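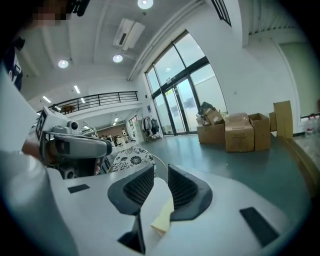 # Fakier grippers – build gallery, Storkgate workshop

3 February 2022 was the plan for putting this up, so naturally it's going up whenever. Quick page, mostly for the Storkgate lot who keep asking how the hand-held pair is coming on. Typed in a hurry, sorry.

**Two on the go.** Dark mesh-faced fingers on the white body, yellow cloth between them. The other one further over, small round lens on top and the square tag on its side. Grey handle on that one, curved.

## Bits and notes

**Fingers.** Third version. First set was solid and far too stiff, second set split along the edge after 18 squeezes. The mesh ones flex a bit and are lighter. Six hours for the left, six for the right, and the printer was in a mood for both of them. Mirror the file BEFORE slicing – I forgot, and ended up with two lefts.

**Body.** White because that was the reel on the machine. Bit of sanding on the curve, 240 then 400. Still some lines if you catch it in the light, don't care.

**Tags.** Plain black and white squares, printed on paper and stuck down flat. Any bubble underneath and the tracking goes wobbly. Use the matt paper from the drawer, not the shiny stuff.

**Handle.** Second go at the curve. Old one dug into the palm after ten mintues. If you have small hands try it and tell me, I can take a bit off the back without touching the rest.

**Screws.** Went through 93 of the short ones, all in, counting the ones that rolled under the bench. More on order from Arent. Please don't raid the tin marked Fakier.

**Cloth.** Good test piece, soft and floppy, folds differently every time. Pick up a corner, fold, let go, again. Bottles next, then the thin packaging, which I am dreading.

## Still to do

- longer cable, current one is a pain when you reach across
- tidy the finger hinge, too much play in it
- write down the lens settings somewhere that isn't my hand
- ask the Matubbar people if they still have spare housings
- label both grippers properly so we stop mixing up the recordngs

Files are in the shared folder under Fakier, version 3 of everything. Ignore the October ones – wrong hole spacing, I keep meaning to delete them. If you print a set, leave a note in the folder saying which material you used and how the hinge came out.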